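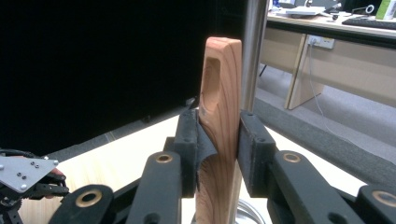

5. Running the hand-held gripper demonstration

5.1 Before the visitors come in

This section is for the host of the open day table. Read it together with section 4 (charging and start-up). The host must have finished the short training at Gedorness before using the Dratell grippers with guests.

1. Place the practice pieces on the table. For the first round use the wooden piece with the long oval slot near its top.
2. Check the finger pads on each gripper. Wipe them with a dry cloth only.
3. Open and close each gripper 14 times slowly. The linkage arms should move with the same light force all the way. If you feel a hard point, look at the brass-colored bushings for dust.
4. Start the Meltemar recording program and wait until the status line says READY.

Note: The program needs up to 60 seconds to become ready. Do not press Start again during this time.

5.2 Showing the grip

1. Hold the wooden piece upright, with the slot toward the upper end.
2. Bring the gripper to the piece so that one pad is on the left side and one is on the right side.
3. Close the gripper until both pads press on the wood. Stop there. More force does not give a better grip and it makes the hand tired.
4. Keep the piece still for a moment, so that the guests in the second row can also see the pads.
5. Put the piece down on the table before you open the gripper.

CAUTION: Keep fingers away from the linkage arms while the gripper closes. The arms can pinch the skin.

CAUTION: Children may try the gripper only with an adult next to them.

5.3 When a guest takes over

Give the gripper to the guest in the open position. Let the guest try one time without recording. One recording can be 300 seconds long at most, after that the program saves the file and stops by itself.

Note: If the guest does not wish to be recorded, choose Practice in the Meltemar menu. The Jaiswal tablet does not have this choice in version 14, so use the main computer.

5.4 After the last group

Close the program first, then switch off the grippers. Store them with the pads open. For cleaning of the bushings see section 7.

Text revised 31 March 2026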